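Manipulación bimanual de textiles pequeños: galería del método

Grupo de Manipulación Deformable, proyecto Serkum. Textos de Nélida Carrasco; revisión técnica de Notburga Steiner.

Esta galería acompaña al informe interno sobre transferencia de paños entre dos brazos y resume el procedimiento de captura, el etiquetado y los resultados obtenidos hasta marzo. El conjunto de datos contiene 2598 episodios teleoperados. Cada episodio comprende una toma inicial con una de las pinzas, una transferencia a la contraria y un depósito sobre la mesa. Las definiciones completas de las variables figuran en el anexo B del informe.

La política se entrena por imitación, a partir de la imagen de la cámara superior y de las posiciones articulares de ambos brazos. No se emplea sensor de fuerza en los dedos. La acción se predice en bloques de 50 pasos, de los que se ejecuta la primera mitad antes de volver a inferir. Mechthild Schwaiger comparó esta configuración con bloques más cortos y observó oscilaciones en la muñeca receptora durante la aproximación, sobre todo cuando el tejido colgante ocultaba las puntas de los dedos. Los bloques más largos reducían la oscilación, pero retrasaban la corrección cuando el paño giraba al levantarse.

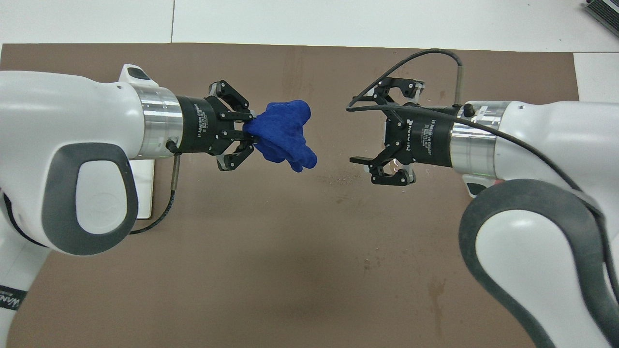
La fase de transferencia concentra la mayor parte de los fallos y se etiqueta por separado. El etiquetado distingue cuatro estados: pinza única, aproximación, doble sujeción y liberación. Un fotograma se asigna a pinza única mientras solo uno de los efectores sujeta tejido, con independencia de la orientación del otro. Con el paño azul en la pinza izquierda y la derecha abierta, sin contacto y con superficie de mesa visible entre ambos, la etiqueta es inequívoca. El paso a aproximación exige además movimiento de la pinza receptora hacia el tejido, por lo que se decide sobre la secuencia y nunca sobre un fotograma aislado. Las discrepancias entre anotadores se daban casi siempre en ese límite. Ottilie Pfister propuso fijarlo mediante la velocidad cartesiana del efector, criterio que se aplicó retroactivamente a todo el conjunto.

El segundo problema es la elección del punto de agarre. Un paño arrugado no ofrece esquinas localizables de forma fiable, y los métodos que estiman primero la geometría desplegada fallan cuando los pliegues ocultan el borde. En Serkum se prescinde de esa estimación. La red predice un mapa de puntos de agarre sobre la región visible del tejido y penaliza los más próximos a la pinza que ya sujeta, para evitar el choque entre dedos. La penalización decae con la distancia y se anula fuera de la zona de interferencia. El peso de este término se ajustó a mano con un subconjunto de validación; no se ha hecho un barrido sistemático.

Para la evaluación se ejecutaron 500 ensayos con paños no incluidos en el entrenamiento. La transferencia se consideró correcta si la pinza receptora mantenía el tejido durante cinco segundos tras la apertura de la contraria. El modelo con penalización superó al modelo base en todos los materiales probados, con la diferencia más clara en los tejidos de pelo. En los tejidos finos y lisos la mejora fue menor y el fallo dominante cambió: disminuyeron las colisiones, pero persistieron los deslizamientos durante la liberación. El desglose por material se encuentra en la tabla 4 del informe.

Quedan dos limitaciones abiertas. La primera es la dependencia del color: el segmentador Hondent, utilizado para delimitar el tejido, pierde precisión con paños de tono parecido al de la mesa. La segunda afecta al cableado externo de las muñecas, que en ciertas posturas entra en la región de interés y genera puntos de agarre espurios. Lucimara Tavares trabaja en una máscara calculada a partir de la cinemática directa. La máscara cubre bien los elementos rígidos; los cables requieren un margen adicional que todavía se fija de forma empírica y que, si es excesivo, elimina puntos válidos.

La próxima versión del conjunto incorporará episodios con inicio en la pinza derecha en igual proporción. En la actual predominan los iniciados con la izquierda, y el modelo hereda ese sesgo.

3 comentarios · Compartido 14 veces

Contacto: Nélida Carrasco, proyecto Serkum | © Grupo de Manipulación Deformable. Todos los derechos reservados | Volver arriba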